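Workbook, tower repair, Stamthorpe church
January

Started 9.15. Omprakash Garg let me in by the vestry and we went straight up to the ringing chamber. Third bell frame beam is worse at the north end than it looked last time. Knife goes in 17 mm at the wall, nothing at all half a metre out. Marked the sound part with chalk. The other beams are fine, a bit of old beetle in the sapwood but no fresh dust.

Lime mortar samples from the west face: set A (Clandon sand) has hardened evenly. Set B is still crumbly at the corners. I think B was mixed too wet. Make it up again with less water before we rule it out. Mandla wants to see both next to the old mortar before anyone orders sand.

Coetzee sent the revised price for the oak, 3,638 pounds delivered. That includes the two short pieces for the louvre sill but not the iron straps. Friends' repair fund will cover it if the grant comes through in full. Need to ask whether they will hold the price until Easter. 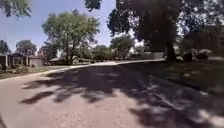
Kerb side in full sun, tree shade across the rest of the road.

Gralitz damp meter gave silly readings on the plaster behind the font again, 10 and then off the scale a hand's width away. Salts, probably. Will drill for a proper sample and weigh it before and after drying. Bag no. 514, on the shelf by the sink, do not throw out.

Mandla Zulu rang at 2.40 about the rainwater pipe on the north aisle. He has found a length of cast iron that matches the old profile, one ear missing. Told him to keep it. The joint under the hopper needs doing first in any case, the lead there has split along the fold.

To do: strap drawings for the smith. New set B. Ask Omprakash for the tower key so I can get in early. Return the long ladder.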